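Home | Forums | Kitchen & Table | Tea Room | New Posts | Log in

Getting stains out of a patterned cotton tablecloth – boil wash or not?

claltumia_kate
Right, I need some opinions before I ruin something. I bought a printed cloth at the Givard market in January, white background, leafy pattern, and I've used it pretty much every day since. Last night my brother-in-law sent a full pot of black tea across it. I blotted and blotted but there's a brown patch the size of a dinner plate and it's right at the end where people sit. Label says 40 degrees. My mum says boil it. Who's right?

pritum72
Your mum, if it's cotton. I've boiled everything for years, sheets, napkins, the lot. Labels are just the maker covering themselves.

NoreenJatoi
Please don't boil it!! Plain white cotton, fine, but a print is another matter. I had a lovely blue one that went in hot and came out with the blue everywhere it shouldn't be. Soak it in cool water with oxygen bleach (the colour-safe sort) for 4 hours, then wash at 40 like the label says. And don't tumble dry till you're sure the mark has gone – the heat sets it and then you're stuck with it.

pritum72
Never had a print run on me. Not one.

NoreenJatoi
Then you've been lucky, or you buy better cloths than I do.

old_ibrahim
I'm with Noreen on the soak but I'd go overnight. Four hours did nothing on mine, and that was only milky tea. Test a bit of the hem first, obviously.

We've got a white one with berries on and I get nervous every time the teapot comes out. I put a towel down along one side now whenever we've got company, which my wife says makes it look like a dog's about to be bathed on it, but the cloth's still white.

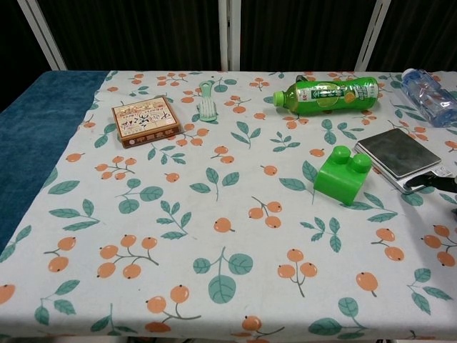

The berry cloth, towel down on the left.

Gave up on bleach years ago, mind you. Bicarb paste, left on till it goes crusty, then brush it off and wash. Smells better too.

claltumia_kate
Oh that's pretty! I love the orange with the green. Mine's busier than that, so perhaps the patch won't show as much once it's faded a bit. I've gone for the soak. It's in the bath as I type and the water's already gone a horrible colour, which I'm hoping is the tea and not the leaves.

tansy_b
Bicarb is a waste of time on tannin, sorry Ibrahim. It's for grease and smells. White vinegar, one part to 2 of water, dabbed on, then wash. I do table linen for a tea room and we'd go through a box of bicarb a day otherwise.

old_ibrahim
Works for me, can't say fairer than that.

claltumia_kate
Update, 10th November: two soaks and a wash and it's nearly out. There's a faint ring if you hold it up to the window. Colours are fine. Mum is still saying I should have boiled it.

pritum72
She's right, there'd be no ring.

3 comments

mags_in_the_shed: Saved this, thank you. Does the soak work on coffee as well?

NoreenJatoi: Yes, same thing, but do it the same day if you can.

dunnock: Wipe-clean oilcloth. Had mine ten years and never soaked a thing.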